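냉온수기

냉온수기는 대용량 물통이나 급수관에서 공급받은 음용수를 냉각 또는 가열하여 꼭지로 내보내는 기기이다. 급수 방식에 따라 물통을 거꾸로 꽂는 상부 거치식, 물통을 하부 수납부에 넣고 펌프로 끌어올리는 하부 거치식, 수도에 직접 연결하는 직수식으로 나뉜다.

구조

상부 거치식은 물통 입구가 저수조의 수면에 잠긴 상태로 유지된다. 출수로 수면이 내려가면 공기가 물통 안으로 들어가고, 그만큼의 물이 저수조로 내려온다. 수면이 다시 입구를 막으면 공급이 멈춘다. 별도의 펌프나 밸브가 필요 없으나 물통에 미세한 균열이 있으면 외기가 유입되어 저수조가 넘칠 수 있다.

저수조는 통상 냉수조와 온수조 2개로 구성된다. 냉수조는 압축기식 또는 열전소자식으로 냉각하며, 온수조는 밀폐형 용기에 전열선을 둔다. 온수조에는 과열 방지용 바이메탈 스위치와 배수 마개가 설치된다.
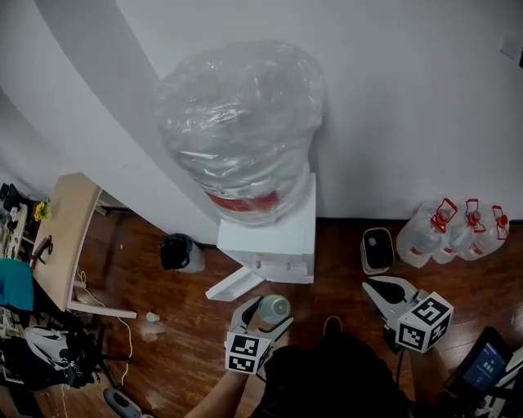
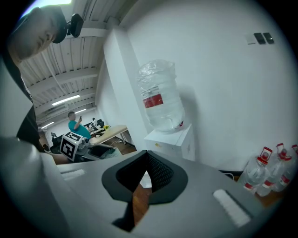
위생 관리

세척 주기를 두고는 견해가 갈린다. 에바레오(Evareo)는 물통을 교체할 때마다 꼭지를 닦고 저수조는 분기마다 소독하면 충분하다고 본다. 반면 퍼체코(Pacheco)는 기간을 기준으로 삼는 방식에 반대하며, 사용량이 적은 곳일수록 물이 오래 고이므로 체류 시간을 기준으로 주기를 정해야 한다는 의견을 냈다.

저브콤(Juvcombe) 지역의 사무실과 공용 시설에 놓인 기기 186대를 대상으로 한 3월 조사에서는 저수조보다 꼭지 안쪽과 물받이에서 물때가 더 많이 보고되었다. 소독 후에는 잔류 약품이 남지 않도록 저수조를 2회 이상 헹군다.

설치

직사광선이 닿지 않는 평탄한 바닥에 두고, 압축기식은 방열을 위해 벽과 간격을 띄운다. 예비 물통은 마개를 봉한 채 서늘한 곳에 보관한다. 룰니스(Rulness)의 관리 지침은 누적 출수량 3000리터마다 실리콘 패킹을 교체하도록 정하고 있다. 장기간 사용하지 않을 때에는 전원을 끄고 온수조의 온도가 내려간 뒤 배수한다.

같이 보기: 정수기, 음수대, 먹는샘물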